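Gisside Bin Picking Cell — Demonstration Days

Berketti Automation
Products > Handling > Gisside
Part no. GS-3020

The Gisside is a compact bin picking package for small-batch machine tending and kitting. It is supplied as a gripper, a cable dress kit and the Qudah path planning licence, and is fitted to a customer's existing six-axis arm or to one ordered through us. Demonstrations are held at the Gisimon workshop every second Wednesday through July, starting at 9:30 a.m.

What the demonstration covers

Each session runs for 90 minutes and is limited to 13 visitors. The first part is a standard pick sequence using rectangular test blocks in a metal-floored bin. Visitors then choose the block positions themselves, including against the walls and in the corners, and the planner is run again without retuning. Corner picks are the usual cause of lost cycles in open bins, and we recommend that visitors spend their time there.

The operator's screen shows the approach angle, the predicted wall clearance and any rejected grasp. Rejected grasps are logged with a reason code. The full code list is in section 4 of the manual.

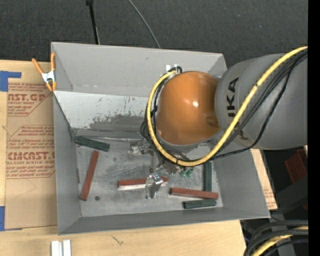
Gripper working in the test bin, with red and green blocks at mixed orientations.

Cable dress

Cabling at the wrist gets more questions than any other part of the cell. On the demonstration arm the cables are run externally and tied at intervals, with a loop left at the joint for rotation. External routing is quicker to inspect and can be changed without stripping the arm. It does take up clearance inside a deep bin, and the planner must be given a cable envelope as well as the gripper model. Sites with narrow bins should ask for the close-fit dress kit, which is ordered separately.

Specifications

Gripper type: parallel, metal fingers
Gripper mass: 2.9 kg with standard fingers
Finger length: 29 mm, 60 mm or 85 mm
Maximum bin depth: 334 mm with standard fingers
Cable dress: external (standard) or close-fit (option)
Planner: Qudah, single-cell licence
Colour of supplied test blocks: red, green

Bringing your own parts

Visitors may bring sample parts to a demonstration. Please send a drawing or a STEP file at least five working days beforehand so that a grasp set can be prepared. Oily parts should be wiped down and bagged. Parts with a polished or coated finish can be run, but we do not guarantee against marking — the standard fingers are bare metal. Rubber-faced fingers are available to order and are not kept at the workshop.

Attending

Closed shoes are required. Safety glasses are provided. Parking is at the rear of the building, beside the loading dock.

Bookings and technical enquiries go to Anel Coetzee, applications desk, Berketti Automation. Quote GS-3020 and the make and model of your arm.

Related items: close-fit dress kit, rubber-faced fingers, Qudah multi-cell licence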